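# The Town That Stopped Using the Dryer

2019-04-20

Herwood sits in a dry valley where the wind comes up most afternoons. For most of the last century, laundry in this town of 2,000 people hung outside. Then the subdivisions on the east side went in, with rules against clotheslines, and the poles came down one yard at a time. By the time the last hardware store closed, you had to drive to Colleck to buy a bag of clothespins.

The lines are back now. The change began with the power bill.

Two winters ago the local utility moved to a rate that charges more between late afternoon and evening. Families who had always done the wash after work saw the difference on the first statement. An electric dryer is one of the hungriest machines in a house, and people who had never thought about it started running it at odd hours or not at all. That December, residents of the Grolletwood subdivision asked their homeowners' association to drop its ban on outdoor drying. The board said no. They asked again in spring with 144 signatures, and the rule was rewritten to allow lines in back yards, below fence height, taken in at night.

The night part is mostly ignored.

Drying outside takes some relearning. Towels come off the line stiff, and a good snap before hanging helps only a little. Some households give them ten minutes in the dryer on no heat and call it even. Dark clothes go inside out and in the shade, or they fade across the shoulders by the end of summer. Jeans hang from the cuffs. Sweaters don't hang at all. Sheets are the easy ones, provided the line is long enough, and in the small Grolletwood lots it often isn't, so they get doubled over and take twice as long.

T-shirts cause the most argument. Pinned at the shoulders, they dry with two little peaks that don't come out without an iron. Pinned at the hem, they dry straight but the hem can stretch, especially on a heavy shirt. The older way in Herwood is to fold a few inches over the line at the chest and pin under the arms. Others bring theirs in slightly damp and lay them out on the nearest bed with the windows open, smoothing the collar flat by hand.

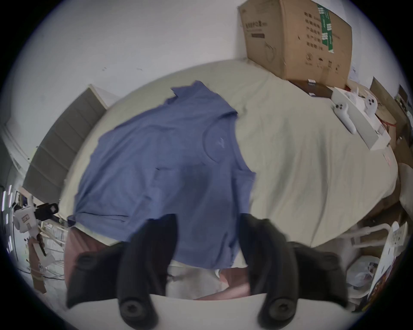
*A blue short-sleeved T-shirt laid out on a bed.*

Pollen is the real drawback. In April the cottonwoods and grasses are both going, and anyone with hay fever learns to stay off the line until the rain comes through. Folding racks fill the gap. Bakos, the feed and garden store on the Colleck road, started carrying them last year next to the tomato cages, along with a plain cotton line sold by the foot. The store ran out of pulleys twice.

Savings vary a good deal from house to house. One family of five kept its bills and compared twelve months of line drying with the twelve before. Their electric use fell by 1,532 kilowatt-hours, though they had also replaced an old freezer in the garage and can't say how much of the drop belongs to which. A couple with no children and a newer gas dryer saw almost nothing.

Grolletwood's rule comes up for review again this year. The draft going around would allow lines in side yards too, if they are at least 8 feet from the sidewalk. Corner lots have not been settled.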